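ホーム 授業案内 配布資料 リンク 連絡先
カテゴリー:配布資料 > 住まいの設備基礎 > 配管

第2回 曲がった管と継ぎ手の見方

担当:オレスティス・エコノム(Orestis Economou)

この資料は、授業の前に一度読んで来てください。私の日本語で分かりにくい所がありましたら、授業の中で遠慮なく質問してください。漢字の読み方についての質問も歓迎いたします。

1 今日の範囲

前回は、まっすぐな管の切り方と、切り口の整え方を勉強しました。今回は曲がった管を扱います。流し台の下、洗面台の裏、掃除機のホースの根元など、家の中には曲がった管がたくさんあります。しかし、ふだんは扉や壁の後ろにありますので、形をよく見る機会は少ないと思います。

授業では管を水につなぎません。机の上で形を見て、手で持って、向きを合わせる練習だけをします。接着剤も使いません。

2 曲がりの種類

曲がりには、ゆるやかなものと、きついものがあります。ゆるやかな曲がりでは、流れの向きが少しずつ変わります。きつい曲がりは「エルボ」と呼びます。英語の「ひじ」から来た言葉です。狭い場所で向きを変えるときに便利ですが、曲がりの内側に汚れがたまりやすいので、点検できる位置に置くのがよいです。

机の上の濃い灰色のプラスチック管を比べてください。左の管はゆるやかに曲がり、右の管はもっときつく、ひじのように曲がっています。左の管には、片方の端に太くなった部分があります。このような太い部分を、この授業では「カラー」と呼ぶことにします。色という意味のカラーではなく、襟(collar)のほうです。昨年の試験では、この二つを混同した答案がありましたので、注意してください。 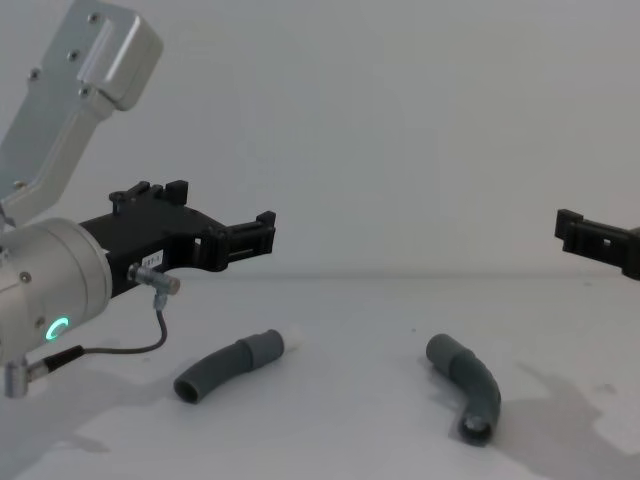

3 向きを合わせる練習

二人で一組になります。練習用の管は、棚の「Listby」と書いた箱から取ってください。

(1)管を机に平らに置きます。手を離しても転がらない向きを探してください。
(2)開いている端がどちらを向いているかを、ノートに矢印で書きます。
(3)もう一本の管を近くに置き、端と端が向かい合うように回します。
(4)カラーがある管では、相手の管が入るかどうかを、まず目で確かめます。無理に押し込まないでください。
(5)差し込む長さは、練習では23ミリとします。鉛筆で薄く印をつけてから入れてください。

印をつけるときは、管の端から測ります。曲がりの途中から測ると、人によって長さが変わってしまいます。これは私も学生のときに何度も間違えました。

4 曲がった管の長さについて

まっすぐな管は、定規を当てれば長さが分かります。曲がった管の場合は、外側を測るか、内側を測るか、中心の線を測るかによって、数字が違います。この授業では中心の線を使います。ひもを中心の線にそって置き、そのひもを伸ばして測ってください。

図面の長さはミリで書きます。1メートルは1000と書き、単位は省略します。

5 宿題

自分の家、または寮の中で、曲がった管を一つ探し、簡単な絵をかいてください。絵の上手、下手は点数に関係ありません。次のことも書いてください。

・場所
・曲がりはゆるやかか、きついか
・カラーがあるか
・点検のとき、手が届くか

かかる時間は30分ほどだと思います。管を外す必要はありません。見えない場合は、「見えない」と書いてください。

提出先は、助手のテミス・トリアンタフィルさん(Themis Triantafyllou)の箱です。次回はパッキンとねじ式の継ぎ手を扱いますので、ノートと定規を忘れないでください。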